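Workshop Tips: Sharing the Break Kitchen Bench With an Arm

The packing room at Vedora got its first arm in May, and the break kitchen got one after that. It puts away mugs and plates between shifts. The work it took over used to fall to whoever finished last, and few people miss it. What changed is how the rest of us leave the table.

Hang mugs by the handle, one on each side of the post. Crowded pegs are hard for a gripper and not much easier for a tired person. Stand plates upright in the rack. Keep lidded pots near the front edge, well away from the arm's cable.

Leave the middle of the table clear. People used to park lunch bags there, and the arm would stop and wait for someone to move them. We lost 41 minutes to that in one month, all of it in short stops.

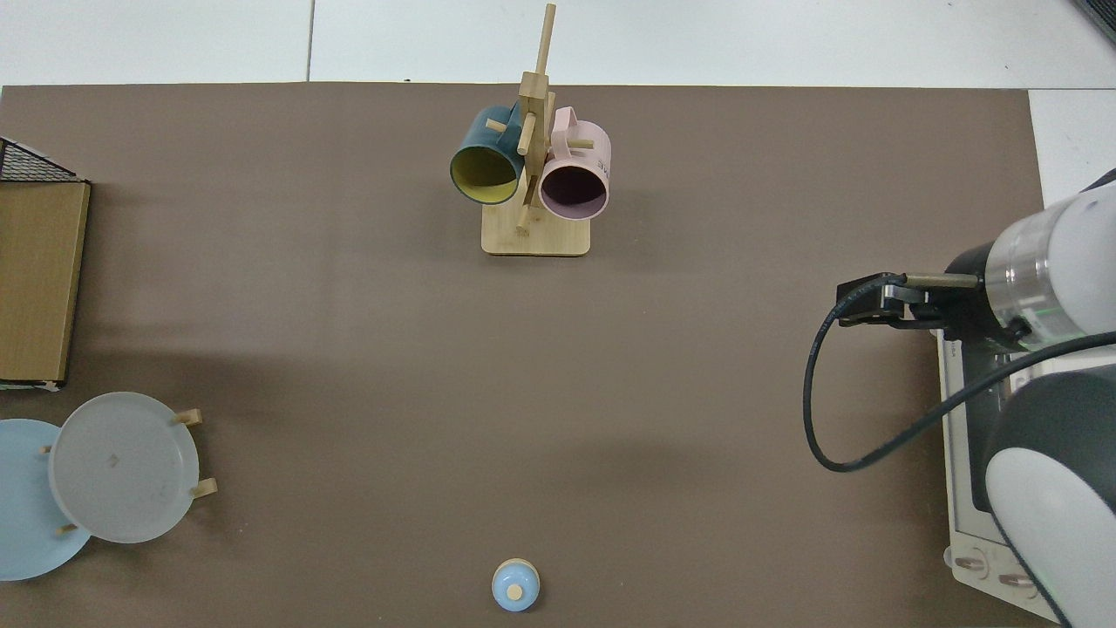 A reader at Jusberg wrote in to say that the tidying was never the problem at their place. The trouble was that the last person out used to check the stove and lights while doing the dishes, and when the dishes went to the machine the checking stopped too. They now have a card by the door with 4 lines on it, and the late shift initials it.

We copied the card. Ours has three lines: heat off, sink empty, floor dry.

Two people on each shift should know how to pause the arm and start it again. Put that on the training sheet with the forklift and the baler, and pay for the time it takes. At Ametepe it was left to one person, who got called back from lunch whenever the arm stopped.

Wipe the table before the arm starts, at 2 in the afternoon for us. Crumbs under a mug stand make it rock.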